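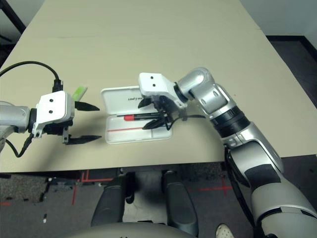 Grethe Juhl would like it written down first that she isn't against the robot, she just wants to know what happens to the kitting bench hours once it can pack a tool case without one of us next to it. Fair enough, and it took up most of the meeting, so I'm putting it at the top.

Minutes, packing and kitting group, January 4, 2025
In the room: Grethe, Maysoun Abu Hammour, Chia-hao Cheng, Poul Snorradóttir and me (Brynhildur Bech, typing as fast as I can, sorry about the spelling)

Hours. Poul said no one's hours change before July. After that the Zorosano order, 435 cases a week, moves to the robot if it's ready, and Bergmann stays with us by hand. Grethe asked who decides what "ready" means. Poul said he does, together with the bench. Grethe asked me to underline "together with the bench" and I can't underline in this thing, so consider it underlined!

How it's going. Chia-hao ran through last month. Screwdrivers are the good part now - both arms have room and the fingers can get down into the tray. Anything flat is still a pain, and he'd like Maysoun for 3 mornings to show him how she seats the small parts, as she's the quickest of us and he keeps getting it wrong himself. Maysoun said yes, but she wants it counted as training time and paid that way. Agreed.

Noise and breaks. I brought this one up. When you're minding the arms you can't really chat or wander off for coffee the way you can at the bench, and 8 hours of that is a long day. We'll swap at lunch and see if it helps.

Floor tape. Stay outside the red lines when the arms are moving, please, all of us, me included.

Job titles. Poul wants "cell operator". Maysoun thinks it sounds like a prison. Left open.

Grorura invoice, number 467: still not paid, Poul is calling them.

To do
Poul - hours promise in writing, pinned up by the lockers
Chia-hao - mornings with Maysoun
Me - lunch swap list

Grethe had to leave before the job titles bit and wants her vote saved for next time.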